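About Urov Office Supply and Pantry

Reading time: 3 minutes

Print this page | Send by e-mail

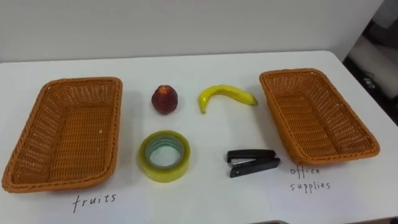
Urov is a small company which brings the daily things to offices, surgeries and schools in Citthorpe and the villages near it. We deliver fruit, coffee, milk, paper, pens, envelopes and cleaning goods. Our customer receives one delivery, one invoice and has one telephone number for any problem.

How we began

The company was started by two families under the name Agbayani Fruit Rounds. In the first years we carried only fruit, in a single van, to 7 offices in the centre of the town. The receptionists of these offices often asked us if we could bring also a box of paper or some tape next time, as the stationery shop in Station Road had closed. We said yes and bought these goods at the wholesaler on the way. After one winter the paper was taking more space in the van than the apples.

Later we joined with Fotov, a stationery dealer who had a good warehouse but no drivers. The name Fotov you can still find on our older order books, and some customers continue to call us so. We answer to both names.

Today

We are now 13 people and we serve 215 customers. The smallest is a piano teacher who orders tea and pencils. The largest is a college with four buildings, where our driver needs the most part of a morning.

The warehouse is in the former dairy behind the bus depot. It has a cold room at the back for fruit and milk, and the dry goods are at the front, near the loading door. The two sides are packed by different people and are put together only when the van is loaded. We learned this after a summer when a quantity of envelopes took the smell of melons.

How we work

You may order by telephone, by e-mail or on the paper form which the driver leaves with you. Orders which reach us before 3 in the afternoon come with the next round. There is no smallest order for customers inside the town. For the villages we ask that you order for at least 15 pounds, and neighbours are welcome to order together.

Fruit is bought early in the morning at the market, and we take what is good on that day. If the pears are hard we will not send pears, even when they are on your list. The driver will bring another fruit of the same price and will write it on the delivery note. If you do not wish any exchange, please tell us once and we shall keep it in your notes.

Stationery can be returned as long as the packet is closed. With fruit this is of course not possible, but when something arrives in bad condition please telephone the same day and we will take it off the invoice.

Packaging

We collect our crates and cardboard at the next visit. Please leave them flat and dry near the entrance. Crates which are broken we repair ourselves in the quiet weeks of August, when the schools are closed and the rounds are short.

Working with us

From time to time we look for drivers and for packers on the early shift, which begins at 5. A driving licence is necessary only for the first of these. Experience is welcome but we will teach you the work, and new drivers travel with a colleague until they know the streets and the doors. Please write to the office or come to the side entrance in the morning and ask for a form.

Visitors

The warehouse is not a shop, but customers may come to see the goods before they order. Please telephone first, so that somebody is free to walk round with you. Parking is on the left of the gate, and the space in front of the loading door must stay open for the vans.

Print this page | Send by e-mail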